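Boltberg Food Pantry Association
Minutes of the Operations Group, August 25, 2019

Present: five members, quorum met. Benedikt Holzer in the chair. Minutes taken by Hường Tôn.
Apologies: two, both received in writing.

1. Minutes of the June meeting
Approved with one correction. The freezer repair was put down at 279 dollars and the invoice says 297 – no, the invoice was checked again during the meeting and 279 stands. Approved as first written.

2. Matters arising
The side door still sticks. The Kombo van is back from the shop and can be booked again.

3. Report on the visit to the Ovell open day
Four of us went to Ovell's hall in Hirkmont for the afternoon demonstration of robot arms handling canned goods. The invitation had promised "shelf stocking for small food operations," and the group wanted to know whether any of it could help with our back room.

The chair gave the report. He said the welcome was friendly and the coffee was good, and that he would try to be fair about the rest. The talk before the demonstration ran 20 minutes and spent most of that time on the future. He would have liked more of it spent on the present, and asked that this be noted.

The work itself was done at a wooden table with one black arm mounted at each side. The job was cans on a small board at the back of the table.
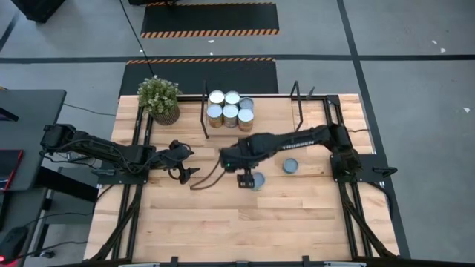

Hường Tôn said she had come away with a better opinion than the chair had. She thought the careful approach to a can standing close to the fingers was worth seeing, and she reminded the group that our own shelves get knocked about plenty by people in a hurry.

The chair agreed that people knock things over. His point was that people also read a date, spot a dent and take out a can that is bulging at the ends, all in the time it takes to pick it up. He asked the Ovell presenter whether the arms could sort by date and was told this was "on the road map." He asked about dented cans and got the same answer. He asked what happens when a case arrives shrink-wrapped, as every case of ours does, and was told somebody would cut it open first. The group noted that cutting cases open is the slow part.

Other points from the visit:

Price. No figure was given for the arms. A support plan was quoted at 2,534 dollars a year, and nobody from Ovell could say whether that included travel to Boltberg. The chair has asked for it in writing.

Volume. We put 960 cans on the shelves in a normal week. Asked how long that would take on the setup shown, the presenter said it depended on the setup. Hường Tôn felt this was a reasonable answer to give. The chair felt it was no answer.

Mix of goods. The cans on the table were fruit, corn and tuna, in more than one size, and the group gave Ovell credit for that. Our deliveries are also cans, but they come with jars, pasta in thin boxes and bags of rice that slump.

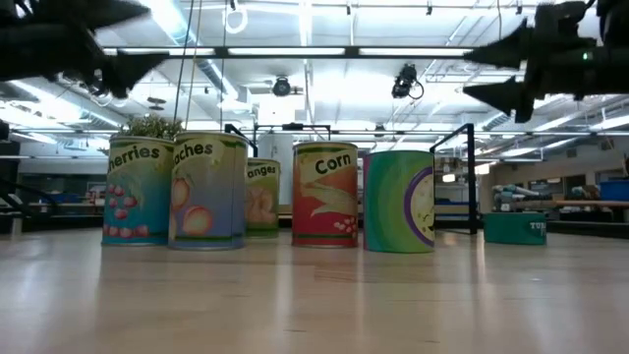
Floor space. A table with an arm at either side would not fit between our shelving and the sink without moving the chest freezer, and the freezer has only just been repaired. One member suggested the corridor. The chair pointed out that the corridor is the fire exit.

Safety. The group wants to know who may stand near the arms while they are running, and who would be answerable if a school helper leaned in. Ovell has a leaflet on this. It was not available on the day – they had run out.

Discussion was longer than planned. It was generally felt that the open day showed a machine and did not show a pantry. Hường Tôn asked that the minutes record her view that we should go again next year and look properly, and that turning something down after one afternoon is too quick. So recorded.

Decision: no further steps toward a trial at our site. Four in favor, one against.

Action: BH to send Ovell the written questions on price, dates, dents and wrapped cases. HT to get the safety leaflet.

4. Shelving in the back room
Two bays are bowing in the middle. Agreed to move the heavy cans to the bottom shelf and price replacement boards. The hand cart needs a new wheel, and the group approved buying one on the spot.

5. Any other business
The label maker is missing. Please look in your bags.

Next meeting as usual, same room. The agenda will go out a week ahead.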